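Plinham Hall, pre-hire safety check, December

Fire exits: 2, both open from inside. Rear one sticks. Hirer says it "always has," as if that helps.

Extinguishers: 3 on the wall, tags in date. Warnex sticker says inspected, but the dust on the brackets says otherwise. FAIL until I see paperwork.

Emergency lights: 4 tested, all came on. Left them on for a few minutes only — the Borstead form asks for no more. I would.

Outlets: no scorching. One loose faceplate by the kitchen hatch. Noted last time too.

Drapes: flame-retardant certificate "in the office." Not shown to me. FAIL.

Tables: legs lock, no wobble. Covers must stop short of the floor near walkways. PASS, on the day.

Food and drink: packaged only, caps on bottles, nothing left out overnight. The hall says hirers follow this. We'll see.
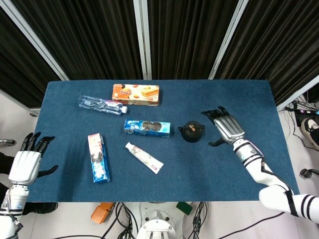

Recheck the rear exit and the drapes certificate before the next booking — and get copies, no more promises over the phone.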